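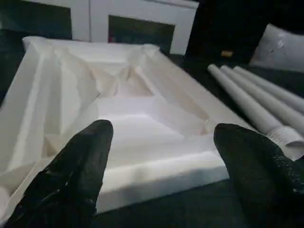
Wrist cam view, folded white tray between the open fingers, rolls on the right

toomas_d
Posted in: Student projects > Box folding

Hello all. I am Sorin Dervishi, from the Daltedeck student team. We are 4 people and our task for May is that the arm folds a tray and then puts the rolls in. We have 1,484 recorded tries until now. My problem is the inner flap on the left side. Our program does not find its edge, because everything is white on white. Should we draw marker lines on the folds?

gkinyua
Please do not draw lines. Then your model learns the lines and not the tray. I would change the light first. One lamp from the side, low, and the folds will give you stronger shadows.

Prorkevix
I disagree with Gitau. For a class project marker lines are fine. Our club used them for two months and we removed them later, with 138 new tries. It worked well enough to pass.

gkinyua
"Well enough to pass" is a different goal than mine :) But ok, Sorin should say what his teacher wants.

toomas_d
Mrs. Kneževič wants it without markers on the final day. Before that we are free.

n_trajkovski
Look also at your fingertips. The right one is over the rim in this view, so the camera loses part of the edge exactly where you would need it. Can you stop a bit higher and take the picture from there?

toomas_d
Good point, thank you. I will try the higher stop and the side lamp, first separately and then both.

Prorkevix
I still say markers. But write here the results, I am curious.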